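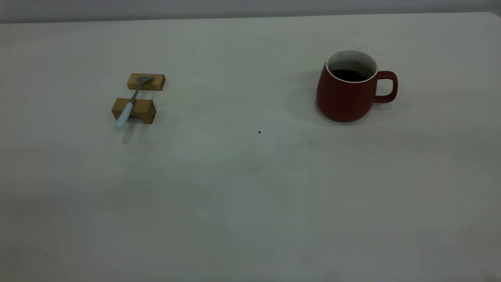 Spoon and mug setup on the Boltulell table.

About Boltulell

Boltulell is the after-school robotics club at Numar School, and we've been going strong for eight years! We meet every Friday in the old art room, and anyone from sixth grade up can join. You don't need to know how to code. Plenty of our members had never touched a robot before their first meeting, and now they're the ones showing the new kids how to jog the arm without hitting the stop button.

Our big project this year is called Flisto. The goal sounds simple – teach a robot arm to help out with a cup of coffee. The spoon rests on two wooden blocks so the gripper has room to get under the handle, and the mug has to be picked up by its own handle. Students work in teams of 2, with one driving the arm and the other keeping the log. 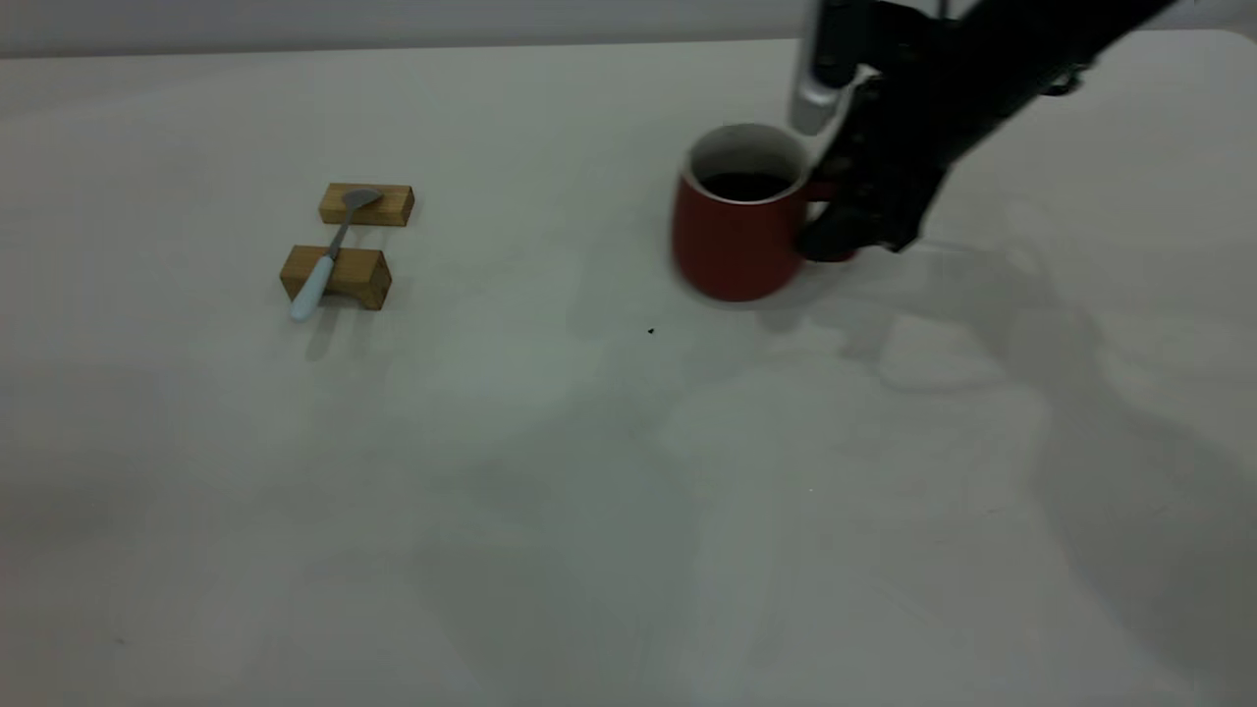

Every run goes into the log, good or bad, and we're up to 148 so far. The teams talk over each one before starting the next, and that talking is where a lot of the learning happens (it can get loud in there!). One group is working on slower approaches to the mug, another is rewriting the grip code, and a third has strong opinions about which way the spoon should point.

In February we take Flisto to the Zuccaro Challenge, a friendly regional meet where school clubs run their projects for each other and swap ideas. Last time we came home with pages of notes and a whole new way of mounting our cables.

Families are welcome to drop in on any meeting and watch – just sign in at the front office first.

66 shares | 2 comments

Related
Joining Boltulell: what to bring
Flisto team log
Getting to the Zuccaro Challenge

Last updated: February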